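Camham Incident Narratives, Release 2
Data card

Summary
This release contains 3,910 short narratives of police and fire calls in the Camham service area, together with the outcome codes assigned when each call was closed. It is intended for work on text classification, report summarization, and the study of how local incidents are described in public notices. Release 2 replaces the first release, which should no longer be used.

Publisher and maintenance
The data set is published by Brernden, which prepared the text and holds the correction log. The coding scheme was developed under the Protedo project and is described in the file codes.txt. Current as of January 2026.

Contents
narratives.csv: one row per incident, with an incident key, call type, district, hour of day, and narrative text
outcomes.csv: incident key, closing code, and a flag for later revision
codes.txt: definitions of call types and closing codes
changes.txt: differences between Release 1 and Release 2

Collection
Narratives were transcribed from printed daily summaries and from notices posted to the public. Where the two sources disagreed, the printed summary was followed and the row was marked "conflict" in the source column. Summaries for May were incomplete in the printed series, and those rows come from posted notices only. Users comparing one month with another should exclude May or treat it separately.
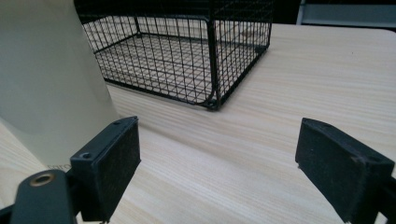

Each narrative was limited to 2,000 characters. Longer entries were shortened at the last full sentence, and the field "shortened" was set to 1. Spelling in the originals was kept except in street names, which were checked against the district list.

Annotation
Two readers assigned a call type to every narrative independently. They disagreed on 873 rows, most of them involving the line between "disturbance" and "welfare check." A third reader settled these cases. The original labels are retained in the columns label_a and label_b.

Privacy
Names of victims, callers, witnesses, and officers have been removed. House numbers are given by block only. Incidents involving minors are excluded, as are any call types with fewer than 40 rows. Requests to remove an entry should cite the incident key.

Known limitations
An arrest recorded in a narrative does not indicate a charge or a conviction. Closing codes reflect the status on the day the call was closed and may not match the final result of an investigation. The hour of day is the hour of dispatch, and it can differ from the time at which an event occurred. The data should not be used to rank neighborhoods or to make decisions about individuals.

Citation
Please cite as: Kılıçarslan, Camham Incident Narratives, Release 2, Brernden.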